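Nistor Robotics opens collection of wheelchair handling examples in Mikcombe

The data will train the Pleveck learning system, intended for moving of unoccupied wheelchairs in hospitals and aged care homes

MIKCOMBE, July – Nistor Robotics informs that the first collection phase of its Pleveck program has been completed at the company's training room in Mikcombe. During this phase, operators guided a two-armed robot through 424 attempts at one everyday task: to approach an unoccupied manual wheelchair from behind, take hold of it with both hands and bring it to another position in the room. The second phase has now started and will continue at the premises of the care provider Ranlow, partner of the program from its beginning.

Staff in hospitals and aged care homes move empty wheelchairs many times in a shift. The chairs are left beside beds, in doorways, in corridors and in front of cupboards, and somebody must take them away before the bed can be moved or the floor can be cleaned. It is a simple task for a person. For a robot it remains difficult, as a wheelchair is partly soft, it turns easily on its small front wheels, and it rarely stands in the same place twice.

Pleveck is a learning system. It receives recorded examples in which a human operator controls the arms and hands of the robot from a distance, and it learns from them which movement should follow what the cameras are seeing. The quality of the result depends very much on the quality of these examples, and the company has therefore decided to publish some information on how they are gathered.

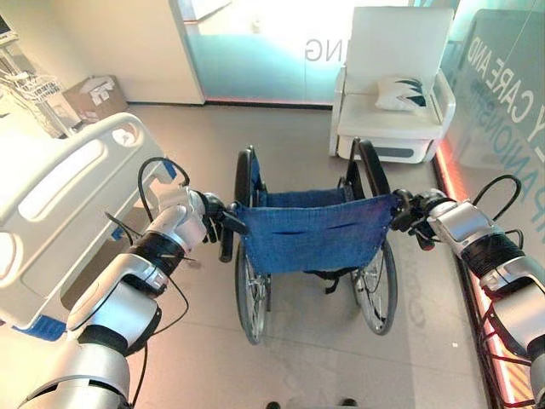
Grasping was the part of the task on which the team spent the most time. A push handle can be taken from above, from the side or from the end, and each of these ways leads to a different position of the wrist when the chair begins to roll. The two hands do not have to do the same thing. An example of this is a grasp in which the left gripper closes around the push handle, while the right gripper holds the top of the backrest tube just beside the other handle. Such a grasp is labelled separately in the collection, under the name "mixed hold", and it is kept. The reviewers do not consider it as a mistake as long as the chair can be steered with it, and the learning system should know that more than one solution is permitted.

"In the beginning we were asking our operators to always grasp in the same manner, very nicely, like in a textbook," says Iulian Toma, head of data collection at Nistor Robotics. "After a few days of training, the model could do this one manner and nothing else. When the chair was turned only a little bit, it was lost. So we changed the instructions. Now we ask the operators to do it like they would do it with their own hands, and to change something at every attempt."

From the 424 recorded attempts, 258 were accepted for training after review. The others have been stored for a different purpose. They contain grasps which slipped, collisions with the bed and attempts which the operator stopped by himself or herself. The team will use them to teach the system how to recognise that a movement is going wrong, and in which moment it is better to let go and begin again.

Every attempt is reviewed by two persons. The first one looks at the recording from the head camera of the robot and marks the beginning and the end of each step: approach, opening of the hands, contact, closing, moving and release. The second person looks at the same recording without seeing the marks of the first one. If the marks do not agree, both reviewers discuss the attempt together, and if they still cannot agree, it is taken out.

The opening of the hands has received its own step only recently. In the earliest recordings it was counted as a part of the approach, and the model had the habit to arrive at the chair with the fingers still half closed. It then pushed the handle away in place of taking it.

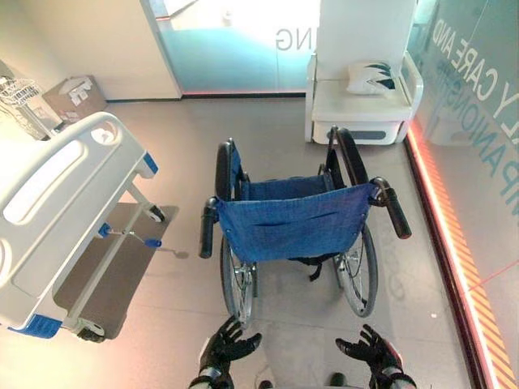
Robot's view from behind an empty wheelchair in the Mikcombe training room: both hands are below the push handles, with the fingers spread.

The training room was furnished together with Ranlow. It has a hospital bed with side rails, a bedside cabinet and equipment of the kind that is found in a patient room, and it leaves the robot a limited space for turning. Ranlow's staff visited the room before the first recordings and made a number of corrections. According to them, the bed was standing much too far from the chair, and everything was too tidy.

The company followed this advice. The distance between the bed and the wheelchair is changed between sessions, and the direction in which the chair is facing is changed as well. The lighting is also not kept constant. Some sessions are recorded with the general room lighting and others with strong light from one side, as it would be near a window in the morning.
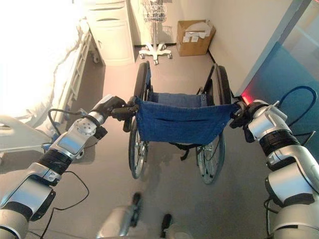 Objects which do not belong to the task are a subject of frequent discussions in robot learning. Some teams prefer to have an empty background, so the model cannot learn something wrong from it. The Pleveck team has decided differently, and it leaves in the room what a real room would have. An open cardboard box with white paper or packaging sticking out can stand on the floor against the back wall during a recording, behind the chair and in full view of the head camera, and the bed can be so bright from the light that its bedding has nearly no detail. The model must find the two handles anyway. The position of such objects is varied, in order that the system does not begin to use the box as a sign of where the chair is located.

The wheelchair itself was chosen for practical reasons. It is a manual folding model with a blue fabric backrest, without motor and without any modification. No markers, stickers or sensors were attached to it. The company considers this as an important condition of the program, for the reason that care homes own chairs of many ages and makes, and it is not realistic to prepare each of them for a robot.

"The fabric is for me the most interesting part," explains Toma. "It hangs a little bit, and it looks different from every angle. A person does not even look at it, the person goes directly to the handles. The model has to learn this also, that the biggest blue thing in the picture is the thing it should not touch."

The operators work in sessions of 50 minutes, followed by a break. Longer sessions were tested and then given up. The recordings at the end of a long session were showing shorter approaches and harder contacts, and the reviewers rejected them more often. Before operators may record for the collection, they complete an introduction in which they push the wheelchair by hand through the same room. Several of them reported that this helped them to understand how early a turn must be started when the chair is close to the bed.

Safety was agreed with Ranlow in a written procedure. During the first phase, no person is sitting in the wheelchair and no person is lying in the bed. A second employee is present at every recording, with a stop button in the hand. The force of the grippers and the speed of the arms are limited by the controller and cannot be raised by the operator. The moving of chairs with a person in them is outside the scope of the program, and the company has no plans to include it.
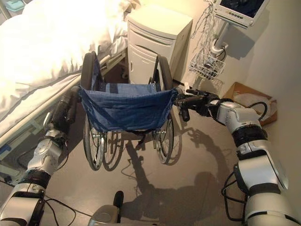 Both grippers on the push handles, seen from the head camera. The bed is to the left and the bedside cabinet stands behind the wheelchair.

In the second phase, the robot will be used at a Ranlow site, in a wing which is closed for renovation. The floors there are different, the doors are narrower, and the chairs will come from Ranlow's own stock. The same review method will be used, so the examples from both places can be compared directly. The nursing staff of the site have been invited to try the controls themselves, and their attempts will be recorded as a separate group if they give their consent.

Nistor Robotics will also test how many new examples are necessary before the system can handle a chair which it has never seen. For this test, the examples from Mikcombe will be kept as the base, and examples from the new site will be added in small steps. The results will be presented to Ranlow first and made public afterwards, including the results of attempts that failed.

A part of the collection will be made available to universities on request. The shared recordings will contain the view of the head camera, the positions of the arms and hands, and the labels of the reviewers. Requests should include a short description of the planned work and the name of a responsible person. Organisations that operate hospitals or aged care homes and would like to visit the training room in Mikcombe can also contact the company. Visits are possible in small groups, in the mornings, when the recordings are in progress.

About Nistor Robotics
Nistor Robotics develops learning software for two-armed robots and operates its own data collection and training room in Mikcombe. The company works together with care providers on transport and tidying tasks which do not involve direct contact with patients or residents.

About Ranlow
Ranlow is a provider of residential aged care and rehabilitation. In the Pleveck program it advises on the furnishing of the rooms, on safety and on the selection of tasks.

Media contact
Iulian Toma, Head of Data Collection
Nistor Robotics, Mikcombe
Interviews are possible in English and Romanian. Please agree on a time in advance.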